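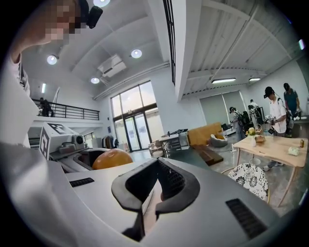 The main hall at Podik has been open to its tenants for two winters, and the woman who manages the building has spent a good part of both of them thinking about air, echoes and coats. Podik is a shared work building in Werkby, on a street that used to be mostly parts suppliers. The hall is the part people remember after a visit. It is tall and white, with deep beams across the ceiling, a mezzanine behind a black metal railing, and a wall of dark-framed glass underneath with double doors at the bottom. A rack of clothes hangs near the left end of the glass, and she brought it up before I had asked her anything.

"You're going to ask about the architecture," she said. "Most of my week is the coat rack."

She has managed the building from the beginning, and before that she ran the events floor of a hotel. We talked upstairs for most of a morning, with people going in and out below us. She had a folder with her and checked it when she wasn't sure of something.

I asked her to start with what the building was before. She said it was a showroom for kitchen fittings, with storage behind it. The storage half had the height. The showroom half had a low ceiling and a carpet she described as "the color of gravy." When the owners bought it, they asked Bitar, a small design office two towns over, to join the halves into a single room.

"The first drawing had it all at one height," she said. "It looked good on paper. Then the price came in, and also all the pipes were up over the low part and had to go somewhere. So you have the tall side and the low side. The low side got the white ribbed panels. I argued for a plain ceiling there and I lost, and I'm glad I did. You can take a panel down, fix what's above it, and put it back before lunch."

The finished hall has 2,237 square feet of clear floor, not including the mezzanine. She knows the figure by heart, as every event organizer asks for it in the first phone call. The number they ask for next is how many people can be in the room. For a standing event, the answer is 208. With chairs in rows it is 191.

"People hear those two numbers and think the difference is too small," she said. "They've been in hotel ballrooms where you lose half the room to chairs. Here the limit is the doors and the stairs, so you get about the same number either way. I've explained that more times than anything else in this job."

She is fond of the glass wall and had plenty of complaints about it. In the first summer the doors stood open all day and the room was comfortable until the middle of the afternoon. After that it wasn't. Bitar had suggested outside shades in the original plan, and they were cut to save money. The owners have talked about adding them again.

"I'd like them by July," she said. "I said that last year too. What we do for now is open up early, get the cool air in, and shut the doors before noon. People hate that. It feels wrong to close a door on a nice day. But if you close it at noon you can still work in there at four."

Winter is a different problem. Each time the doors open, cold air runs across the floor, and the tall side of the room takes a long time to recover. The warm air goes up to the mezzanine and stays there. She said the people who work upstairs dress for spring all year, while those on the floor keep a sweater on.

That was how the rack came about. The plan had a closet for coats, in the hallway by the restrooms, and hardly anyone used it. Coats ended up on the backs of chairs and over the stair rail. Wet ones were the worst. She bought a rack and put it in the hall near the doors, meaning to leave it for a month as a test.

"I moved it four times," she said. "First it was right next to the doors, and the coats were cold when you put them back on. Then it was under the stairs, and people forgot it was there and left things behind for weeks. Where it is now, you see it when you come in and you see it when you leave. That's all it needed."

It isn't only coats anymore. Tenants hang up shirts they change into for meetings, and things they mean to give back to each other. Twice a year she sends a note around and takes whatever is left to a thrift store. The note says the same thing every time, and there is always somebody who writes back the day after the pickup asking about a jacket.

I asked whether the closet was still in use. She said it holds folding chairs, and that she should have planned a closet for folding chairs in the first place.

Sound took longer to sort out than heat. A tall room with hard walls and a big sheet of glass carries every noise, and in the first few months a conversation on the floor could be followed word for word from the mezzanine. One tenant asked to be let out of the lease. The owners looked at hanging fabric panels between the beams, and she got as far as ordering samples.

"They looked like laundry," she said. "Nice laundry. But you'd have blocked the light, and the light is the reason people rent here."

The fix in the end was a series of smaller things. Thick pads went behind the shelving on the mezzanine, and felt went under the chair legs. The phone calls moved into two closed rooms off the hallway. The low side of the hall, with its ribbed panels, was already quieter than the tall side, and so group work was moved over there. She thinks the room is now at a level most people can live with. It still isn't quiet, and she says so to anyone who comes on a tour.

"If you need silence, I'll tell you to go to the library. It's a good library. I don't want somebody signing for a year and being unhappy by week three."

The lighting she has few complaints about. The tall side has round lights set into the ceiling, and the low side has long straight ones. The two sets are on separate controls, made by a company called Prastar, and she can dim one without touching the other. This matters mostly when the projector is on. It hangs from the ceiling, and on a bright morning it has to compete with all that glass.

"Before ten you can forget it," she said. "The slides are gray on gray. I tell people to book their talk for late afternoon, or to print something. Some of them bring a louder picture. I don't know what else to call it – more contrast, bigger letters. That works."

Changing a bulb on the tall side is an all-day matter. It needs a lift, the lift has to be rented, and the rental is $400 before anyone has touched a light. So she waits until there is more than one thing to do up there. The last time, the crew cleaned the tops of the beams too, and brought down a paper airplane and a quantity of dust she preferred not to discuss.

I wanted to know what she would tell someone who was fitting out a similar room. She thought about it and looked through the folder, which turned out to be mostly receipts.

"Put in twice the outlets," she said. "Put them in the floor if you can. We put them in the walls, and the walls are a long way from where people want to be. So you get extension cords, and then I'm going around with tape."

She would also have made the stairs wider. Two people can pass on them if neither is carrying anything, and in a work building somebody usually is. And she would have asked Bitar for a sink on the ground floor. The only kitchen is upstairs, so every cup of coffee meant for the hall comes down those stairs by hand.

There was one thing she would keep exactly as it is, and that was the railing. Some of the early drawings had a solid wall along the edge of the mezzanine, chest high, which would have been better for noise. The owners wanted it open. She was against it then. She changed her mind in the first month, when she noticed how often people stopped there on their way past and looked down to see who was in.

"They do it with a coffee in their hand," she said. "They look over, they see the person they need, and they go down and talk to them. With a wall there they'd have sent an email. I would've liked less noise, sure. But I do it myself. I come out of my office and go to the rail first thing."

Tenants have their own habits with the room. The early ones take the places nearest the glass and give them up when the sun comes around. A pair of illustrators on the second floor come down only when it rains. One group always asks for the same corner under the low ceiling, and she has stopped putting it in the calendar for anyone else.

Next on her list is the floor. It was sealed when the hall was finished, and the path from the double doors to the stairs has worn dull. The work would take the room out of use for four days, and she hasn't found four days in a row that suit everyone. She has asked for the week at the end of August.

"I'll have to put the rack somewhere while they do it," she said, and wrote that down in the folder.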